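**Interview: Fugenmörtel im Bestand**

Miroslava Mykhailiuk prüft seit Jahren Sichtmauerwerk auf Schlagregendichtheit, zuletzt für das Ingenieurbüro Hevach. Das Gespräch fand im September in der Prüfstelle statt, kurz nach Abschluss einer Messreihe an Fassaden aus der Zwischenkriegszeit.

Der häufigste Schaden sei banal, sagt sie. »Wir finden zementreichen Mörtel in Fugen, die ursprünglich mit Kalk verfüllt waren. Der Stein ist weicher als die Fuge, die Feuchte wandert in den Stein, und im Winter platzt die Oberfläche ab.« Bei 62 untersuchten Wandflächen habe sie dieses Muster in der Mehrzahl der Fälle dokumentiert.

Auf die Frage nach der richtigen Fugentiefe verweist Mykhailiuk auf die Praxis: Ausgekratzt werde mindestens bis zur doppelten Fugenbreite, danach werde vorgenässt und in zwei Lagen verfugt. Winkelschleifer lehnt sie bei Stoßfugen ab. »Der Überschnitt in den Stein ist nicht reparabel. Wer von Hand arbeitet, braucht länger – das muss im Leistungsverzeichnis stehen.«
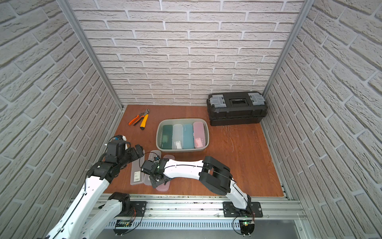 *Werkzeugkasten, Zange und Cuttermesser vor weißen Wandflächen in Ziegeloptik.*

Zur Nachbehandlung äußert sie sich ausführlicher. Kalkmörtel müsse feucht gehalten werden, bei Wind auch abgehängt. Sechs Tage setzt sie als Untergrenze an. Ihr Kollege Stavros Golob, der bei Trallow die Ausschreibungen betreut, kalkuliert diesen Posten inzwischen getrennt. »Vorher wurde er gestrichen, sobald das Budget eng war«, so Golob.

Von nachträglicher Hydrophobierung rät Mykhailiuk in den meisten Fällen ab. Die Mittel verringerten die kapillare Aufnahme, schlössen aber keine Risse. »Dringt Wasser durch eine Flankenablösung ein, trocknet die Wand hinter der behandelten Zone langsamer aus.« Vor jeder Entscheidung verlangt sie eine Messung mit dem Karstenschen Prüfröhrchen, getrennt nach Stein und Fuge.

Die Auswertung der Messreihe soll im Frühjahr vorliegen. Offen ist noch, ob die Probeflächen auf der Nordseite ein weiteres Jahr beobachtet werden.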